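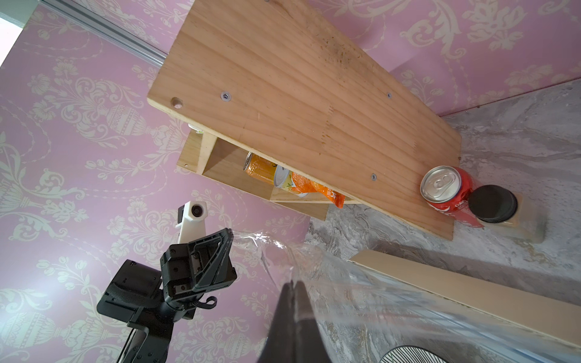

Posted in June by Aarti Kaushik
Last updated 4:40 p.m.

Notes from moving the Kushwaha newsletter templates off Calis and onto Letley. Mostly table markup, some CSS. Long thread.

Starting inventory: 311 templates in the old account. Many were near copies of each other with a different header color. Santosh Prajapati sorted them by module set before we touched any code, and the real number of layouts was small enough to print on one sheet.

The Calis export gives you one HTML file per template with all styles inlined. The original style block is gone. If you want to edit the design later, you are editing inline styles by hand or rebuilding the block yourself.

We rebuilt the block. Procedure: take one layout, collect every distinct style attribute, group by element and module, assign class names, put the rules in the head, let Letley inline on send.

The largest file had 3328 lines. After the rebuild it had 556, same output in every client we test. Most of the difference was repeated font stacks and spacer tables nested four deep.

Spacer tables: Calis builds vertical space with an empty row, a cell, a fixed height, a line-height and a font-size, all set on the same cell. We replaced them with padding on the content cell wherever the space sat next to text. Padding on a td is safe. Margin on a p is less safe.

Where two modules meet and neither one owns the gap, we kept the spacer row. One row, one cell, height attribute plus line-height. Don't remove the non-breaking space inside it or some older desktop clients collapse the row.

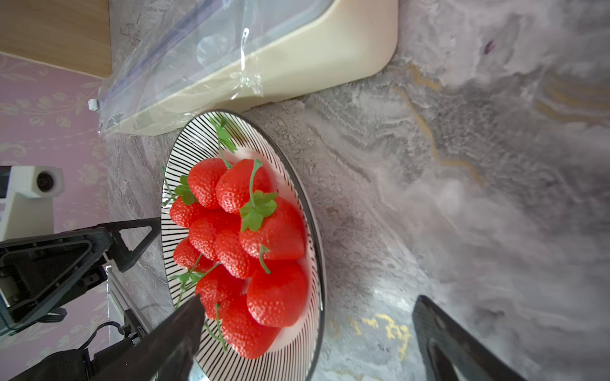

Buttons took longer than the rest of the layout put together. The exported ones were images with text baked in. With images blocked, the reader got a blank box and no alt text.

New button: a table with one cell, bgcolor on the cell, padding on the link, link set to display:inline-block. The old Outlook engine ignores padding on the link, so there is a conditional block with a VML rounded rectangle behind it. It needs an explicit width and height. Long labels need a second version.

Felista Mfaume asked in replies why not put the padding on the cell and drop the VML. You can. The colored area then looks the same, but only the text itself is clickable. For a shop email with one main button I want the full area live.

Column stacking. The old layouts floated two tables side by side with align="left" and let them wrap under 480px. Works until somebody adds a border, then the second column drops on desktop too. We moved to inline-block divs with a max-width, and a ghost table in conditional comments for the clients that need it.

Whitespace between inline-block divs renders as a gap. Put font-size:0 on the parent and set it again on the children. Our linter flags it as an accessibility problem. I have that rule switched off for the parent class only.

Dark mode. Three behaviors to plan for: client leaves your colors alone, client inverts light backgrounds only, client inverts everything. You can target some of them with prefers-color-scheme. For the rest you pick colors that survive.

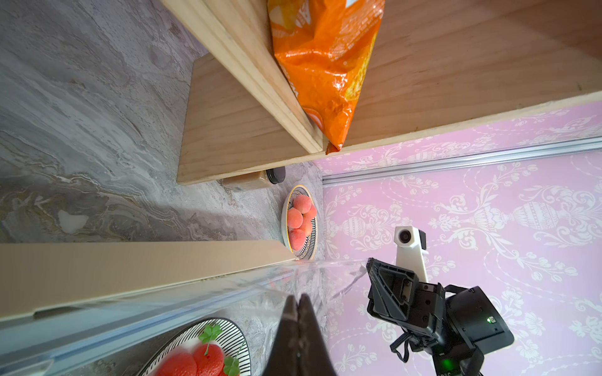 In practice that meant no pure white logos on transparent backgrounds and no pure black text logos either. Kushwaha's mark is dark blue, so it got a thin pale outline in the PNG. Invisible on white, enough on charcoal.

Merge tags. Calis uses double square brackets, Letley uses double curly braces. A plain find and replace covers names and order numbers. It doesn't cover fallbacks, where Calis puts the default value after a pipe and Letley wants it as an argument in quotes.

Regex handled the simple fallbacks. It broke on any default value with an apostrophe in it. Those were fixed by hand – slow, but you only do it once.

Also check the merge tags inside URLs. Ours were being encoded on import, so the tag arrived in the inbox as literal text in the query string. There is a setting for it under import options. Default is on.

Message size. Some webmail clients cut a long message and hide the rest behind a link, footer and unsubscribe link included. Inlining on send adds weight back, so measure the sent source and ignore the size of the template file. We send a test, download the raw message and check that.

Preview text: every template had the hidden preheader, and most had it filled with the layout name from the builder. Search yours. Ours said "2 col promo v3" for longer than I would like.

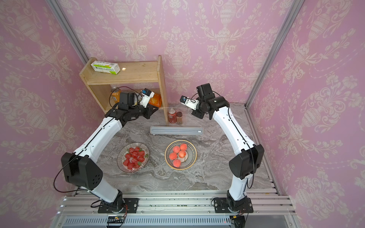 Testing. Vangelis Gkikas set up a sheet with one row per layout and client, 1747 rows by the end. Each row gets pass, fail or accept. Accept means it looks different and we are leaving it, e.g. square corners where rounded ones aren't supported.

Use accept freely. The first round had people filing tickets over a line break falling one word earlier.

Deepak Malhotra asked whether we looked at Gosument for the modules. Yes, for the footer and the product grid. The grid is good. The footer hardcodes its link color on a span inside the link, so your own rule has to go on the span as well.

Still open: right-to-left versions of the product grid, and the receipt template, which has a nested loop that Letley renders with an extra empty row. Support has the sample. Will add to the thread when they answer.

We use cookies to remember your settings and measure traffic. Accept all / Manage preferences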